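What the Wrist Sees

By Elvira Correa
2018-11-20

It is a funny thing to drive an hour and a half out to Millholm to look at artificial flowers, but I have done sillier things for this magazine, and the coffee was very good. Gillero has its software group there, above a shop that sells curtain fabric, and when I came up the stairs Mercedes Agudelo already had the kettle on and a laptop balanced on a stack of old manuals. She writes the perception code for a system called Pană, and she had promised me I would finally understand why arranging a vase of flowers is harder than welding a car door.

The short version, she said, is that a car door stays where you put it. The long version took the rest of the morning (and most of a packet of biscuits), and it starts with a small camera on the robot's wrist. Anything that sits on the wrist goes where the gripper goes, so it gets a lovely intimate view of whatever is about to be picked up. It also gets far too close to things, over and over again, and the software has to carry on regardless. Mercedes scrolled through a recording until she came to a moment she is rather fond of.

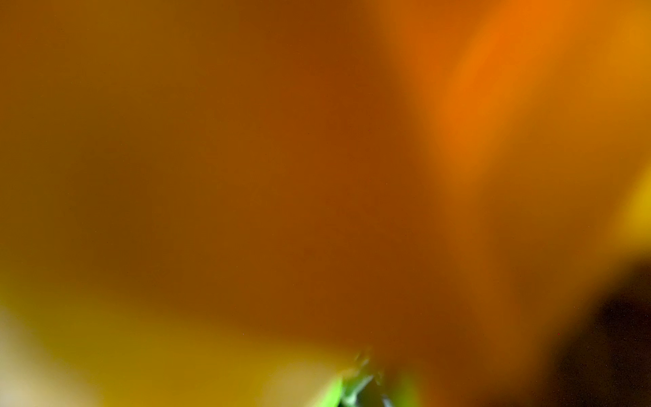
Very close range: amber and rust, with a scrap of bright green at the bottom.

I had no idea what I was looking at and told her so. She was delighted! The program had no idea either, and that was the behaviour she had spent her winter on. Early versions of Pană would look at a wash of colour like that one and make a confident guess, drawing a neat outline around a smooth orange gradient and calling it a petal. Then the planner, a trusting soul, would plan a grasp for it. These days the perception module scores each view before anyone downstream is allowed to use it. It wants some edges and some texture, and it wants a bit of agreement with what it saw a moment earlier. If the score is poor, the view is marked as blind and the planner works from memory.

"From memory" sounds grander than it is, and Mercedes was quick to bring me back to earth. Pană keeps a little map of the table, built from the last good views, and every object in it carries a confidence that fades as time passes. A vase fades slowly, being the sort of thing that tends to stay put. A flower head on a long stem fades quickly, as it can nod off in any direction when its neighbour is touched. If a blind spell lasts longer than 300 milliseconds the controller slows the arm to a crawl, and at 500 it stops and backs out along the path it came in on, very politely, like someone who has opened the wrong door at a party.

I asked whether a second camera wouldn't solve all this, and got the patient smile I deserved. They do use other views. But the last few centimetres of a reach are often hidden from everywhere except the wrist, and that is exactly where the trouble lives. So a good deal of the effort goes into the moments just on either side of the blur, when there is plenty to look at, and arguably too much.
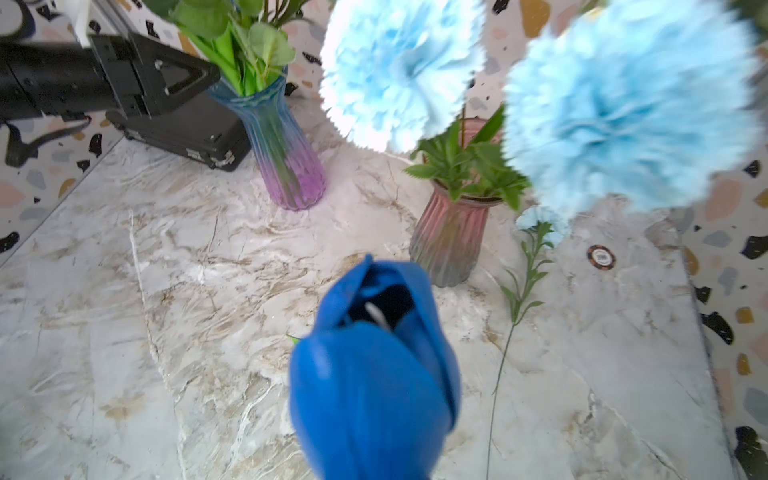

9 min read

Have a look at how much the software is asked to sort out there. The blue tulip in the foreground is the easy part, a smooth closed shape with a strong colour and a bit of shine along the petals. The two big pale carnations at the top are smeared by motion, and an outline drawn around either of them would be wrong by a fair margin. Yet the small carnation lying on the marble is perfectly usable, stem and all. One view, then, and three quite different levels of trust. Mercedes used to give each image a single score and throw away the lot if it came out low, which meant throwing away a good tulip on account of a bad carnation. Now the score is worked out region by region, and she says that one change did more for the arm's manners than anything else she tried in June.

The vases gave her a different sort of headache. They are ribbed glass, one running from teal to magenta and the other a dusty pink going smoky at the base, and the stems show through the first one. A depth estimate on glass like that can land on the near side, or the stems, or somewhere in between that doesn't exist. Her answer was to stop asking for the surface at all. Pană looks for the rim, fits a simple upright shape below it, pads that shape generously and tells the planner to stay out. It isn't elegant, she admits, and the padding does make some leaves unreachable, but the planner has stopped proposing routes through the side of a vase.

Even the marble has opinions. Those swirling tan and grey veins look, to an edge detector having a bad day, quite a lot like thin stems. The fix for that one came from her colleagues at the Clokville office, who suggested checking whether a suspected stem shifts against the table as the wrist moves. A vein never does. A stem resting on top shifts by a sliver, and a sliver is enough if you have a few good views in a row.

What I enjoyed most was the replay tool, which Mercedes built for herself and which everyone at Gillero has since pinched. You drag a slider along a recording and the map of the table fades and sharpens beside it, each object growing paler as the system's faith in it runs down. The recording we watched was 3,252 frames long, and I'm afraid I made her go through it twice. There is something rather touching about seeing a flower dim on the screen while the camera is buried in colour, then brighten again when a decent view comes along.

She is now working on getting the arm to look away on purpose, drawing back a little for a fresh view before its memory gets too stale. The difficulty is deciding when a second look is worth the time, and at present Pană is a bit of a worrier and looks far too often. We left it fretting over a leaf and went down for lunch.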